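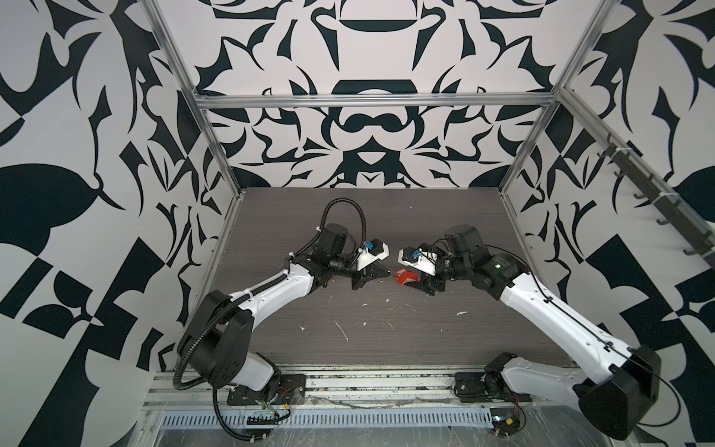

Amasent 烟豆汤

搜索词条 请输入关键词 搜索

Amasent 烟豆汤(当地人一般就叫“烟豆”,连汤字都省了)是 Amasent 河谷一带的家常炖菜,主料是熏过的白芸豆、猪蹄膀和一种偏酸的黑麦面团子。汤色发褐,很稠,勺子插进去倒得很慢。我写这个词条之前在河谷里来来回回吃了不少碗,所以下面有些话会带点私心,请多包涵!

名称

“烟豆”这个叫法听起来像是豆子的品种,其实指的是处理方法。白芸豆煮到半熟,摊在铁丝筛上,用苹果木的冷烟慢慢熏一夜,第二天再晒干收进布袋。河谷下游的 Prastwood 镇管它叫“灰豆”,老一辈的菜单上还有写成“灶豆”的,三个名字说的是同一样东西。外地超市里偶尔能看到标着“烟熏味豆”的罐头,那是另一回事,罐头里加的是烟熏香精,炖出来味道浮在表面,汤底还是淡的。我买过一次,吃完就再没买过。

来历

关于这道汤怎么来的,说法挺多,我查到的书面材料却很少。流传最广的一种,说早年河谷里的人家把豆子挂在熏肉房的梁上防虫,挂着挂着就染上了烟味,冬天拿来下锅,发现比原来好吃。另一种说法把它归到伐木营地,说是营地的厨子图省事,豆子和肉一块儿熏。两种说法都没有过硬的证据,我个人偏向头一种(也许只是我喜欢熏肉房那个味道)。

能确定的是,Prastwood 的集市旧价目单上已经有“灰豆”按袋出售,和面粉、猪油列在同一栏。价目单的复印件挂在集市入口旁的玻璃框里,字很小,去的话记得戴眼镜。

主要材料

干烟豆、带皮的猪蹄膀、洋葱、月桂叶、黑麦粉、酸面种、粗盐。讲究一点的人家会放一小把干蘑菇。胡萝卜放不放,河谷里能吵一个晚上:上游放,下游不放,住在中间的人看当天菜篮子里有什么。我放!切大块,最后半小时下锅,甜味刚刚好。

做法

豆子用凉水泡 13 个小时,中间换一次水。换下来的水颜色像浓茶,看着可惜,还是倒掉吧,留着会发苦,我吃过这个亏。蹄膀先焯水,然后和豆子、洋葱、月桂叶一起进厚底锅,水没过食材两指,小火炖 4 个小时。盐要到后面再放,放早了豆皮会硬。

面团子单独做。黑麦粉加酸面种和一点温水,揉到不粘手,捏成核桃大小,在汤快好的时候丢进去,盖上锅盖焖。锅盖千万别老掀(我知道很难忍),掀一次团子就塌一点。焖好的团子外面滑,里面有点黏牙,掰开是浅褐色,酸味很明显。头一回吃的人往往愣一下,吃到第二个就习惯了。

炖好以后把蹄膀捞出来拆骨,肉撕成粗条放回锅里。有人喜欢舀出一勺豆子压成泥再搅回去,汤会更稠。我家里那口锅小,压泥的时候总溅得灶台到处都是,后来索性换成大碗来压。

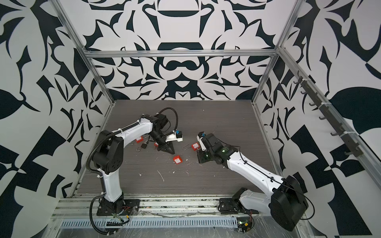 烟豆汤的盛法也有一点规矩。传统上用宽口浅陶碗,团子放底下,豆子和肉浇在上面,最后淋一小勺醋渍洋葱的汁。汤本身颜色深,碗最好是浅色的,桌子倒可以暗一些,像图中那种深灰色木纹的台面,放上一只奶白色的碗就很好看。至于背景,墙面如果也像图里那样满是醒目的黑白图案,我会劝你桌布挑素的,不然一碗褐色的汤摆上去,眼睛都不知道先看哪儿。面包另放一个小盘,黄油要软的。碗事先用热水烫一下,汤能多热一会儿,冬天吃尤其管用。

地方差异

上游一带的烟豆汤偏稀,团子小,爱放胡萝卜和芹菜根,喝起来更像汤。Prastwood 的版本几乎可以用叉子吃,蘑菇放得多,还会加一点麦芽糖浆压住烟味。Adville 在河口,那边的人用熏鳗鱼代替蹄膀,团子里掺土豆泥,味道跟内陆差得相当远。严格的人不承认 Adville 的做法算烟豆汤,我倒觉得挺好吃的,鳗鱼的油脂和豆子很合得来,就是刺要挑干净。

还有一种素的做法,近些年多起来了。肉不放,改用烤过的洋葱和大量干蘑菇提味,再加一勺味道重的深色豆酱。团子照旧。素汤放到第二天更好喝,这一点跟荤的一样。

时令与习俗

这道汤一年四季都有人做,但 12 月是正经的季节。那时候新熏的豆子刚上市,集市上能买到散装的,抓一把闻闻,烟味干净、不呛鼻子的就是好豆。河谷里有些人家在冬至前后会请邻居来喝汤,客人自带勺子。带勺子的来由我问过好几位摊主,答案都不一样,有说碗多勺少的,有说是图吉利的,我就不在这里断案了。

小孩子还有个玩法,往其中一个面团子里包一颗整的杜松子,谁吃到谁负责洗锅。粘过黑麦面的锅很难刷,吃到的人通常会想办法悄悄咽下去。

哪里能吃到

我去得最多的是 Prastwood 的 Restrepo,一家临街的小馆子,门面窄,里头却很深,一直通到后院。菜单每周都换,烟豆汤从秋天一直卖到开春。他们家的团子个头大,一碗放 2 个,酸味比别处收敛一点,适合第一次尝的人。蹄膀皮炖得透亮,入口就化,我每次都先吃皮(别学我,会腻)。店里座位不多,周末中午要等,平时下午去最舒服,还能慢慢喝一杯他们自己泡的梅子酒。

Adville 码头旁边也有几处摊子卖鳗鱼版,多半用纸碗装,站着吃。风大的日子汤凉得很快,建议端到鱼市的屋檐底下去。配的面包是白的,软,带一点甜,用来擦碗底正合适。

从 Prastwood 到 Adville 可以沿 128 号公路开,路上有好几个卖熏货的小铺,干烟豆、熏鳗鱼、熏奶酪都有。奶酪我不太推荐,烟味重得把奶味全盖住了。豆子挑颗粒完整、颜色浅黄带灰的,发黑的是熏过头了,再便宜也别要。

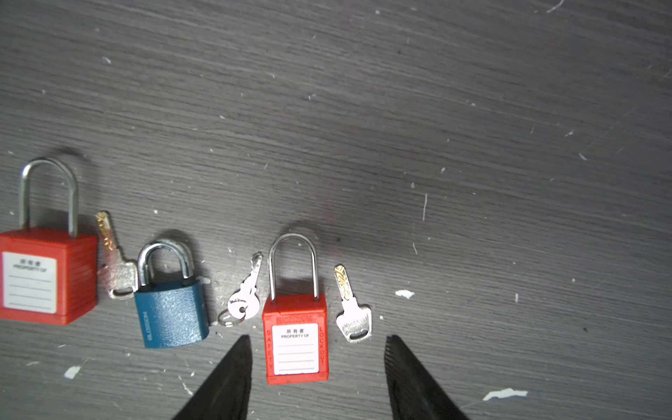
三把挂锁与三把钥匙交替排成一行,最左侧的红色挂锁标签上印有“所有者”字样。

保存

干烟豆装在布袋或者玻璃罐里,放阴凉处,能放一个冬天。别和茶叶、咖啡搁一起,串味串得厉害,我有一罐红茶就是这么报销的。炖好的汤放冷藏两三天没问题,冷冻也行,只是团子化冻以后会散,打算冻的话就先别下团子,吃的时候现做现下。回锅要加一点热水,小火慢慢搅,底下容易糊。

常见的失手

汤发苦,多半是泡豆的水没换。豆子炖不烂,可能是盐放早了,也可能豆子太陈,陈豆可以多泡半天试试。团子散成糊,检查一下面揉得够不够,再想想自己是不是掀了锅盖。烟味太冲的话,扔半个生土豆进去一起炖,出锅前捞掉,能缓和一些。这个土豆的办法是 Restrepo 后厨教我的,我回家照着做了,确实柔和了,捞出来的土豆蘸盐吃也很香。

相关词条

醋渍洋葱、黑麦酸面种、Adville 熏鳗鱼、Prastwood 集市

最后修订:2020年9月14日

联系我们 | 版权所有,转载请注明出处 | 返回顶部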